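Kitchen Helper, Part Time (Clinis Workshop Kitchen)

Kaker is looking for one person to help in our small teaching kitchen from January. The work is simple but it needs a calm and tidy person. You prepare the tables before each cooking class, and you put everything back in its place after.

Each class has up to 8 guests. Every table gets its bowl, its pot and a cup with the cooking tools standing in it. The small things go in the boxes with a knob.
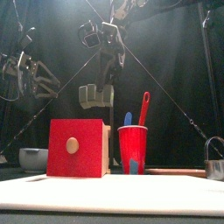 You will also wash dishes, check the shelves and write down what is missing. Experience in a restaurant is welcome, but it is not required. We will teach you our order of things in the first two classes.

We offer 14 hours per week, in the afternoon and early evening, and a warm meal on each working day. The kitchen is on the ground floor and you will be standing most of the time.

Please send us a short letter with the hours when you are free. A CV is not necessary. We answer to every letter.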